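Control stack 2.4 is on the bench

The rewrite of our two-arm planner is running at last, and I'm very happy with it! Masanobu Imai spent most of the winter pulling the old motion code out of Tanner and moving it into Jekent, our new planning layer. Both arms now share one collision model instead of swapping messages and hoping for the best – you feel the difference as soon as the grippers come close to each other.

Clear plastic is still the hard part. Tubes with blue caps are friendly enough, as the detector finds the cap and works out the rest, but a bare tube on a veined marble pattern can vanish from the segmentation mask completely. Chepkoech Mwakyusa has been retraining the wrist-view model on more than 3000 hand-labeled views, and she has added a second pass that looks only for bright edges.

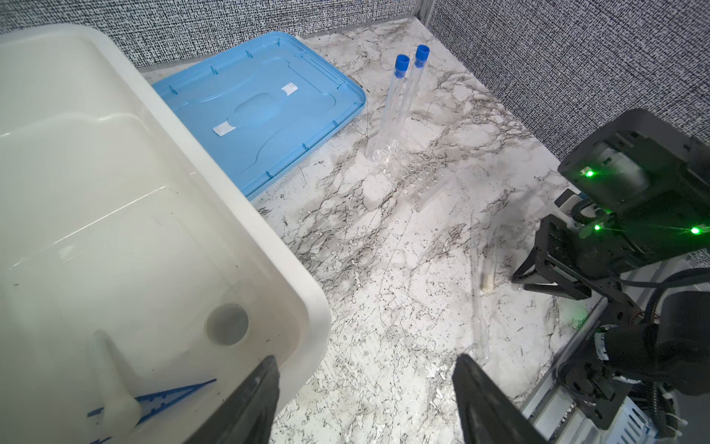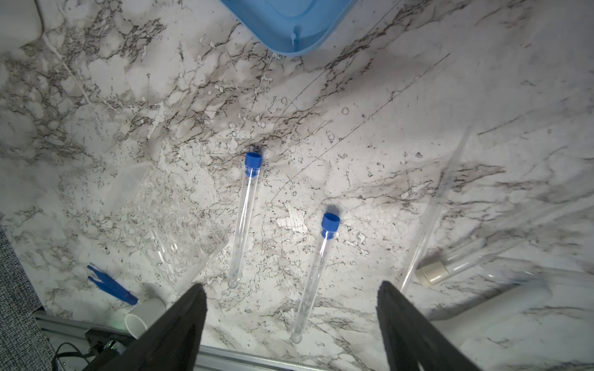
Two wrist views, then both arms from outside: 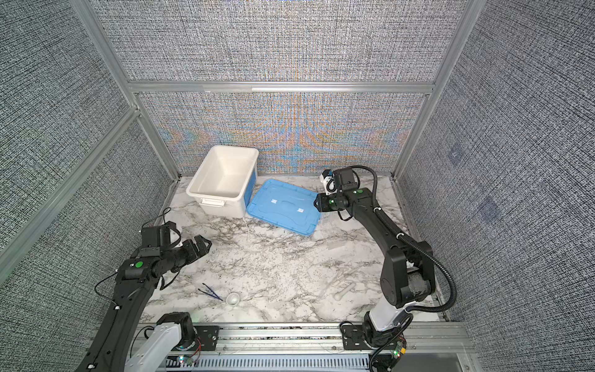 What's next for the planner

The replanning step takes 18 milliseconds on the lab machine, so we can afford to run it a lot more often than before. Masanobu wants to use the spare time for grasp checks (does the chosen grip still make sense after the other arm has moved?), and I think he's right. Chepkoech would like the edge pass to report how sure it is, so that Jekent can ask for another look before it commits to a grasp.

We plan to merge all of this in June. If you have a recording that makes the old planner stall, please send it over – the odd ones are the most useful!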